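Ticket 653: Gripper drops hollow blocks, left hand only

Project: Wurneo (student manipulation club, block stacking task)
Status: Reopened, then closed, then reopened

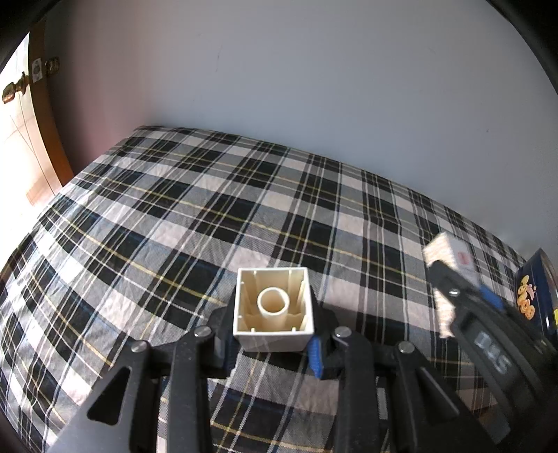

Summary: the left gripper picks up a hollow plastic block, carries it most of the way to where it's going, and lets go. The right gripper does the same job without complaint. Both were built from the same kit on the same evening by the same people, so we can't blame the other team.

Affects: hollow square blocks only. Solid ones are fine. The cookie tin is fine, if you grab it by the rim and don't get ambitious.

Needed by: the Soltosano meet in April. We have to stack five and leave them standing.

Entry 1
Reproduced it. Pick up a block from the tablecloth, lift, rotate so the open side is up, hold. Somewhere during the hold it starts to creep out of the tips and then it goes. Closing harder makes it worse. The walls are thin and they flex, and once they flex the block pops out like a bar of soap.

The tube in the middle would be a nice strong place to push against. The tips can't reach it. Please stop suggesting this.

Entry 2
Someone changed the grip force setting from 700 to 3,000 "to rule it out." It has been ruled out. So has one block, which now has a crack down one side and has been retired to the pen cup. Setting is back at 700. The units are whatever the Nodirmont motor board thinks they are. The manual says "counts" and leaves it there.

If you change a number in the config file, write it in this ticket. The file has a comment that says "do not touch" next to four separate values, and all four have been touched.

Entry 3
Swapped the motor boards left to right. Left still drops. So the boards are innocent, and I owe the boards an apology, and whoever spent last meeting rewriting the board driver has my sympathy. The new driver is nicer anyway. Keep it.

Swapped the cables. Left still drops. Swapped the people. Left still drops, although the second operator dropped it with more style.

Entry 4
Checked the linkage. Pushed on each fingertip by hand with the motor holding. The right gripper has a little give, the same on both sides. On the left gripper, one finger has the same little give and the other one wobbles at the pin where the upright bar meets the tip. You can feel it click.

Took the pin out. The hole in the printed bar is no longer round. It's closer to an egg. So when the gripper closes, one tip tilts in before the other, the block gets squeezed at an angle, and over the next few seconds it walks itself out.

This explains why solid blocks were fine. They don't flex, so a bad angle doesn't bother them much.

Entry 5
Reprinted the bar with the hole 2 tenths of a millimeter smaller and drilled it to size instead of trusting the printer. Reassembled. Held a hollow block for the whole length of a song, a long one. No creep. Marked this closed.

Entry 6
Reopened. It dropped one.

Only on the far side of the table, though, and only when the other gripper was coming in from the side to take the block. We had two people on the same cloth, elbows out, and the second one nudged the first. Is that the same bug? The general feeling at the table was no. The general feeling of the person who had to get under the table for the block was yes.

Entry 7
Spent a whole session on handoffs. Findings, for what they're worth:

The receiving gripper should come in low and take the block by the two free walls. Coming in high means hitting the rim, and the rim always wins.

Don't let go until the other person says "mine." We tried "okay," and it turns out everyone says "okay" constantly, about everything, including lunch.

Keep the boxes and the tin back from the work area. We keep clutter on the table on purpose for the practice runs, as the Soltosano rules promise "household objects nearby," but it doesn't need to be in the elbow zone.

The cloth slides. When it bunches up, a block set down on a wrinkle leans, and the one you put on top of it leans more. Smooth it out before each run. Someone proposed taping it down. Someone else reminded us what the tape did to the last table.

Entry 8
The pads. I should have looked at these in Entry 1. One of the blue pads on the left gripper had picked up a layer of tablecloth fuzz and what I will generously call snack. Wiped all of them with a damp rag and let them dry. Grip is noticeably better. I have added "wipe pads" to the start-of-meeting list, above "find charger" and below "find the other charger."

This was not the cause of the original problem. It was probably helping, though, and it annoys me that the fix took less time than typing this entry.

Entry 9
The Hunt test (named after the scavenger hunt we stole the format from): blocks scattered anywhere on the cloth, you get called a block, you fetch it, you stack it. Ran it until the batteries gave up. Left gripper dropped none. Right gripper dropped one, which is new, and which I'm choosing to log as a separate ticket.

Stack of five stood up on its own. Somebody opened the door and the stack stayed up. Somebody closed the door, and it didn't.

Current state
New bar fitted on the left gripper. The bars on the right gripper are still the old print, and should be replaced before they go egg-shaped too. Print files are in the shared folder under "bar_final," and please use that one, not "bar_final_2," which is older.

Grip force stays at 700.

Leaving this open until the right-hand bars are done. If you print them, bring the drill bit back.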